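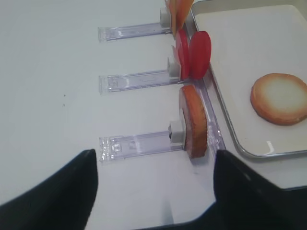 4.2 Redistribution of Tasks at the Assembly Station

Before the trial at Clamlow, one worker per shift both loaded the ingredient holders and built the sandwiches. With the arm in place, building passed to the machine and loading stayed with the staff. The change made loading a more exact job. The arm approaches each piece with two fingers, and it needs the piece on its edge with free space to either side. In Figure 3a, a thick brown slice stands upright in the clip of the nearest stand, between the two fingers, while the second of the red discs behind it leans to one side. Under manual building a lean of this kind had no effect on the work. Under automated building it became the loader's responsibility, and all 20 workers interviewed named it as a new demand on their attention.

Logged interventions fell into two groups. Of 81 stops recorded during the trial, 64 were cleared by a worker straightening or replacing a piece by hand. The rest required the shift lead to restart the program. Workers did not regard the first group as faults. Sarita Kashyap, a loader on the early shift, described them as "part of filling the rack." The maintenance log, kept by Vivek Dhillon, listed both groups under the same code, and loading work was therefore absent from the weekly summary seen by management.
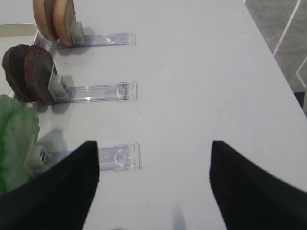 Training also changed in content. The earlier instructions covered portion size and order of assembly. The revised sheet, written by Narendra Chaturvedi with two of the loaders, deals mainly with placement, and treats ingredients by how they hold their shape. Round pieces can be set in pairs, as with the tan and the dark brown discs standing in their clips in Figure 3b. Leaf items, such as the ruffled green one by the lowest holder, have no stable edge, and the sheet leaves their placement to the loader's judgment. Several workers considered this the only skilled part of the new task. It was not reflected in the pay grade, which remained that of general kitchen assistant throughout the period studied.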